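Open Day at the Skatov Stages: Lots of Posters, Not Much Movie

The fan site got me a pass to the open day at Skatov, the effects house behind the upcoming space thriller Drallau, and I went in wanting to be won over. I was, for maybe 5 minutes.

The queue at the gate had nearly 100 people in it, most of them in home-made flight suits. Inside we got a lanyard, a paper cup of coffee and a hallway of posters we have all seen online. Three of them were the same poster in different colors.

The first stop was the model shop. Rukhsana Cheema, who runs it, showed us a cargo ship hull and let us get close enough to see the brush marks. She was good. She also wouldn't say if the hull is in the movie or was built for tests and then replaced by a computer version. I asked twice and got "it informed the process" both times. Make of that what you will.

Then came the footage. We were promised five minutes and got three, with a good chunk of that taken up by logos. The docking sequence looks expensive. The dialogue sounds like placeholder, and Alasdair Mowat, the producer on hand, told us the sound mix was "early." The movie opens in the fall. How early can it be?

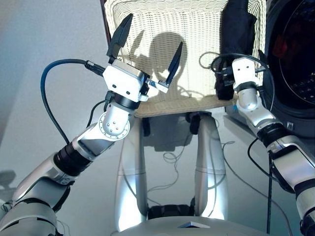
Page last changed: 01/08/2025

Questions came last, and they had been picked ahead of time. Saqib Shaikh from the fan club asked about the rumored recut and was told the studio is "excited for audiences to see the director's vision" - so I'd guess there was a recut. Nusrat Ghumman asked if the original composer is still on board. They moved on to the next card.

The gift shop was open the whole time and very well stocked. I bought a mug. I'll see Drallau on opening weekend like everyone else, but I'm not booking the big screen seats until somebody shows me a full scene with finished sound.

Parking was free, at least.

Recent posts
Enriquez sequel loses its second writer
Promeck trailer: is that really the whole cast?
July mailbag: your casting picks, and why I disagree
Somtochukwu Akinola on scoring low-budget horror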